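Tue 13 October

Long day, sore wrists, but the segmentation thing is finally moving, so I'm writing it down before bed (and before I forget which branch I was on).

Started the morning by rerunning the pose tracker on the snack clips. Estex had been dropping the gripper position every time the view turned toward plain fabric, and I was sure it was the timestamps again. It wasn't! The feature matcher was grabbing onto shiny wrappers, and those slide the second a finger brushes them. So the map thinks the whole bed moved. I masked out anything foil-looking and the drift went from 18 millimeters to two. I did a small dance in the kitchen.

The packing task itself is simple enough to say: snacks start on the sheet, snacks end in the white tray with the green edges. Getting Naltell to see it that way is another story. It kept splitting the long red wafer package into pieces along the diamond pattern, and it wanted to call the clear-wrapped bun part of the tray.

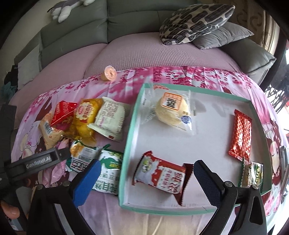 ## After lunch

Called Fergal Nic Giolla about the detector and we argued for a good while – nicely, mostly. He wants to retrain from scratch. I want to fix the proposals first, and I think I'm right, because the worst mistakes all come from the cartoon sheet. Naltell put a grasp point on the girl's flowered hair with a score of 90. On her hair! It also tried to pick up the little green striped egg, and that's just ink.

My fix is to check height before the planner gets a say. If a proposal is flat against the fabric, it gets thrown out.

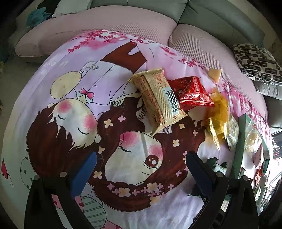
I ran that over all 872 saved proposals and the printed stuff mostly disappeared, hair and egg included. Trouble is, the flattest wrappers went with it. I tried loosening the threshold and the pink blossoms came right back. Ugh. Fergal thinks color plus height together might do it, and I told him he could have that one.

Also the jaw width estimate is still jumpy when both fingers are wide open. I wrote a smoothing filter, hated it, deleted it, wrote nearly the same one again. Left it running on the Flernalura box overnight.

Tomorrow: look at the log, email Ó Conaill about the December build, buy milk.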